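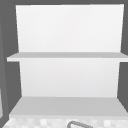
*White shelves with nothing on them, in a kitchen made by a computer. The curved top of a faucet shows near the bottom.*

# Which robot hand is best at putting away cups?

Suppose you want a robot to put a cup on a kitchen shelf. First you have to choose its hand. A robot's hand is called a **gripper**, and grippers come in many shapes.

You could build every gripper and try them all. That takes a long time, and you would break a lot of cups. So the team on the Lilus project starts with a **simulation**. A simulation is a pretend world inside a computer, a bit like a video game. The computer works out how things would fall, slide, and bump into each other.

## The pretend kitchen

The kitchen is very plain. The shelves are white, the walls beside them are dark gray, and the countertop is speckled. There are no stickers, crumbs, or cereal boxes.

The middle shelf is harder to use than it looks. It has a front edge, so the robot must lift the cup high enough to clear it. Then it has to reach in without hitting the back panel. The faucet matters too. An arm that swings low over the counter could bump it.

## Three grippers to compare

**Burnine** has two flat fingers that close like a pair of tongs. It is simple and easy to control, but a round cup can turn between the fingers.

**Saha** has three fingers that curl inward. It holds round things well. It is also wide, so it needs more space when it lets go.

**Jikley** has a suction cup. It pulls on a smooth surface the way a straw sticks to your lip when you suck in air. It doesn't work well on bumpy cups.

## Making the test fair

Each gripper gets the same arm, the same cups, and the same shelves. If you changed the cup and the gripper together, you wouldn't know which one made the difference.

The cups start in 30 different places. Some are close to the arm and some are far away. The computer runs the test again and again, with small changes each time. The full set has 3,328 tries, and it finishes in about 11 hours.

A try counts as a success if the cup is standing up on the shelf when the gripper moves away. A cup that tips over does not count, even if it stays on the shelf.

## Is a pretend test enough?

No. Real cups can be wet or chipped, and real fingers wear out. The best gripper from the computer test still has to try a real shelf.

## Try it yourself

You need a plastic cup, a low shelf, and kitchen tongs.

1. Put the cup on the shelf with your hand.
2. Do it again with the tongs.
3. Try the tongs ten times. Write down how many times the cup ends up standing.
4. Turn the cup on its side and try ten more.

Which way of starting was easier for the tongs?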